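Sillum Reading Nook Project
Progress report to the Vitari Fund
Monday, August 12, 2024

Hi Hendrik,

You asked for something short and I'll do my best, but you know me. We're a little past the halfway point of the grant, so this covers everything since we signed the papers in March.

The big news first: the story hour is full! We planned for 15 kids and we now have a waiting list, mostly from the apartments behind the Fujimoto building. Bram Stevens has been reading to the younger group and he does all the voices, so the parents have stopped going out for coffee and just stay (we've had to put out more folding chairs for them). The older group is slower going. They'd like comics and we didn't budget for comics, so I moved 70 dollars over from the poster line. I hope that's all right with you. If it isn't, tell me and I'll move it back.

Books. We've bought 100 so far, nearly all secondhand, and most came from the Sastska school when they cleared out their upper floor. A few had crayon in them and I kept those anyway. The picture books go out and come back looking well loved, the chapter books go out and sometimes don't come back, and I'm not chasing anybody over a paperback. Joris Smits thinks we should have a sign-out sheet. We have a sign-out sheet. It's the pen that keeps leaving.

Where we're behind: the bilingual shelf. I told you in the proposal it would be up by summer and it's not. The supplier I was counting on stopped carrying the early readers, and the next one wanted more for shipping than for the books themselves. I've got a new list from the school and I expect to place that order before the end of the month. The money for it is still sitting there untouched, so please don't be alarmed when you see that line on the spreadsheet.

Also behind, but less so: the evening sessions. We ran 2 of them as a test. The first was packed and the second fell on the same night as the soccer final, so I can't tell you much. I'd like to try again once school starts and parents have a routine going. Early evening seems better than late, going by what the moms said to me at pickup.

Spending overall is close to plan. Paint cost more than I guessed, shelving cost less (we got it from an office that was closing), and the heater repair you were worried about came in under the quote. The receipts are in the folder with the spreadsheet, in date order this time, I promise.

For the rest of the grant I want to get the bilingual shelf done, settle the evenings one way or the other, and spend what's left of the furnishing money on making the place softer and cozier for the little ones.
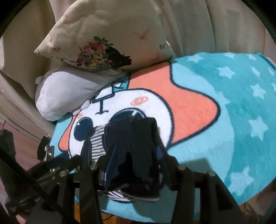
Daithí Cullinane: Fine by me on the comics, leave the money where it is. Could you send the supplier's shipping quote along with the new book list? I'd like to see both before the order goes in.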